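Replacing a peeling finger pad on the hand-held gripper

Applies to all the hand-held gripper tools in the Dilbridge workshop. Last revised September 26, 2019, after the dropped cup in June.

The fault

A pad that has started to come away from its finger still grips well enough to fool you. In June, Davoud Najafi was doing cup pick-ups and lost three in a row. Each time the cup turned in the fingers on the way up, then slid out. The third one broke on the floor and Märta Haugland cut her thumb clearing it up. We spent the rest of that afternoon checking the trigger linkage and found nothing wrong with it. The top edge of one pad had lifted, and when the fingers closed the loose part folded over and held the cup away from the rest of the pad.

The same thing can spoil recordings without dropping anything. If the pad folds, the fingers stop short of where they should, and the opening width in the log is wrong for that grasp.

When to stop using the tool

Take the tool out of use if you find any of these:

The edge of a pad has lifted from the finger and does not lie flat when you let go of it.
The pad is torn, or has a flap at the bottom.
Threads are hanging where they could catch on an object.
A cup twists when you lift it straight up.

Fuzz on the surface is ordinary wear. So is a light crease, as long as the pad is still stuck down behind it. Do not trim a loose flap and carry on, and do not put tape over it. Tape is slippery and the next person won't know it is there.

What you need

Two new pads from the Berelico drawer
Plastic scraper
Alcohol wipes
Small screwdriver that fits the finger screws
Contact adhesive
Two spring clamps and some baking paper
Safety glasses

Changing the pads

1. Unplug the tool and put a tag on it with your name. Write the fault in the book before you start, while you remember which side it was.

2. Open the fingers fully. Undo the screws and take both fingers off. Mark them left and right on the back; they look alike on the bench and people have mixed them up.

3. Put your glasses on. Peel the old pad down from the loose edge. Push the scraper away from you, and never use a knife. Ilze Juška gouged a finger that way and we had to print another.

4. Clean off all the old glue with the wipes and leave the plastic to dry. Most early failures come from glue left at the top edge, where the pad takes the most rubbing.

5. Spread a thin coat of adhesive on the finger and on the pad. Go right up to the edges. Wait until both are tacky.

6. Line the pad up at the tip first, then press downwards. You get one try at this -- if it goes on crooked, pull it off and start again with a new pad.

7. Cover with baking paper, clamp, and leave for 60 minutes.

8. Do the other finger as well, even if its pad looks sound. A new pad against an old one grips unevenly.

9. Refit the fingers. Tighten the screws until they are snug and no further, as the holes strip easily.

Checking the work

Close the fingers slowly with nothing between them. The pads should meet along their whole length. Then run a fingernail up each edge; nothing should lift.

Do 6 lifts with a plastic cup over the table, holding it up for a slow count of three each time. If it turns at all, the tool stays tagged. Redo the width calibration before anyone records with it, and ask Najwa Zein to sign the book.

Old pads go in the scrap tin. Yannick Lacroix wants the torn ones kept apart, in a bag with the tool number on it, so he can send them back to the supplier.
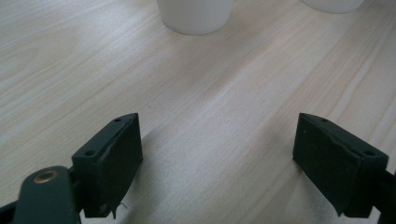
Pads are ordered through Yannick too. Tell him when the drawer is down to its last 3 pairs, and leave the empty packet so he has the part code.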